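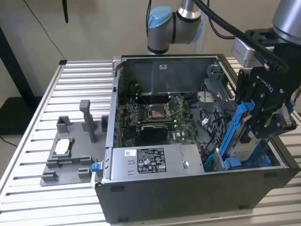
Pour Ornella Fabbri, c'est simple, jeter une unité centrale de bureau parce qu'elle rame, « c'est du gâchis pur et simple ». Elle l'a redit hier soir à Paiva, salle comble, à l'ouverture de la collecte d'ordinateurs usagés.

Deuxième édition donc. L'an dernier, plus de 100 machines récupérées. Objectif cette fois : 1000 appareils d'ici juillet, écrans compris. Ambitieux, reconnait Harvey Caron, qui pilote l'opération pour l'atelier Trekorico.

Le principe : dépôt gratuit, sans rendez-vous, au local de la rue Hultmont. Disques effacés sur place, attestation remise si on la demande. Ce qui peut resservir est nettoyé, remonté, revendu 30 euros la tour. Le reste part en pièces ou à la déchetterie.

Côté acheteurs, priorité aux étudiants et aux associations. Limite fixée à 2 postes par foyer. Pas de livraison, il faut venir chercher.

Seul bémol, la place. Le local est petit, les cartons s'entassent déjà dans le couloir. Une annexe est à l'étude dans l'ancien magasin Dramemen, réponse de la mairie attendue avant l'été. Les imprimantes, elles, ne sont plus acceptés. Téléviseurs non plus.

Début des dépôts le 1er mai 2023, aux horaires habituels de l'atelier. Penser à garder les câbles.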